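Unit 3: Paying for it

Handout to go with the budgeting session. Bring the Bruten quote, your own sums and a pencil with a rubber on it.

By now you have all met the equipment brochure, in which everything is "from" a price. Nothing has ever been bought at the "from" price. The Rembridge teaching cell was quoted at 3779 for the hand-held grippers and their mounts, and Raili Koivisto, who signed for it, had a full page of extras by January. Tables were on it. So were cables, spare finger pads and desk trays.

Pads are the line students leave out. They press on things all day and they wear, so look at the surfaces before you decide they will last the year.

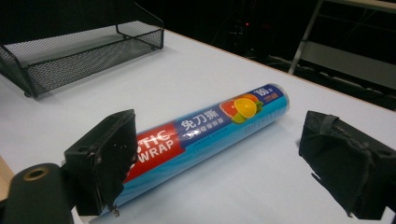

How much should we set aside for spares?
Enough to replace every finger pad once and one complete gripper. If that sum frightens you, the project is too big for the money.

Groceries belong in the budget too. Test objects get squashed and borrowed, and the toothpaste goes missing first. Ott Petrauskas put 11 under "sundries" for the Utdale plan and has been teased for it ever since. Give test objects a line of their own and pick a range of shapes, tubes and rolls included.

Then there is the operator. Two grippers take two hands, and the hands come with a person who expects wages and lunch. 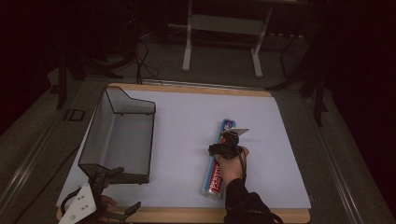

3.2 RUNNING COSTS

Work out the hours before the hardware. Minttu Salminen's worked example (Ruotsalainen, packing line study) spends more than 1055 on operator time before anything with a motor is ordered. Copy her layout and leave her optimism where it is.

For next time: redo the Utdale sheet with separate lines for pads, objects and people. Hand it to Helmi Huttunen before the session. She does check the adding up.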